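Misard Community Science Center – summer notice to members, 11 Jul 2020.

1/ The water testing program for private wells reopens this week. Households in the Onsri valley may request one free kit each. The center has 455 kits on hand.

2/ Samples should be taken from the kitchen tap, before any filter or softener. Let the water run for five minutes first. Fill the bottle to the 100 ml line and write the time on the label. 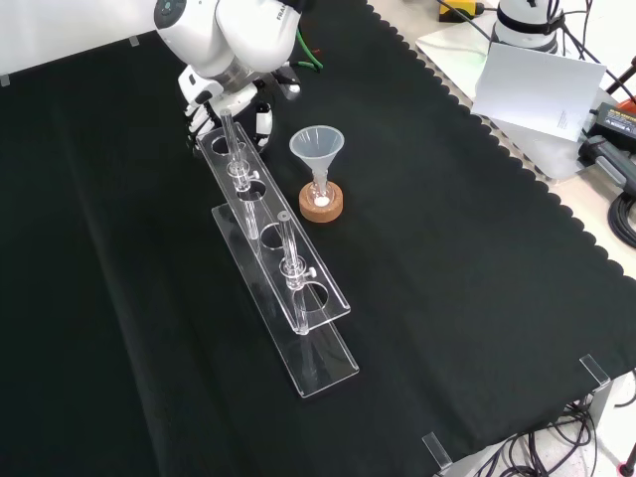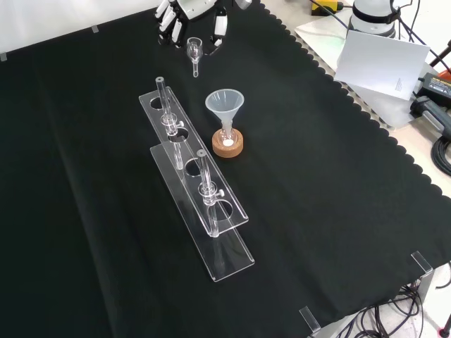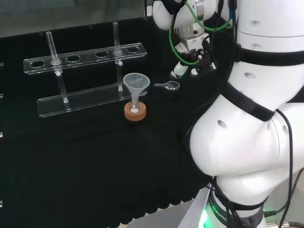
3/ Please return bottles on the day they are filled. The drop box is at the Kasia Street entrance – the main lobby remains closed to visitors through July.

4/ Last summer 504 wells were tested under this program. Owners whose results showed nitrate above the limit were notified by mail and offered a second test.

5/ Results are mailed within three weeks. Households with an infant at home may ask for priority handling on the request form.

Contact: Misard Community Science Center, 2145 Trornon Road | © 2020 | Back to top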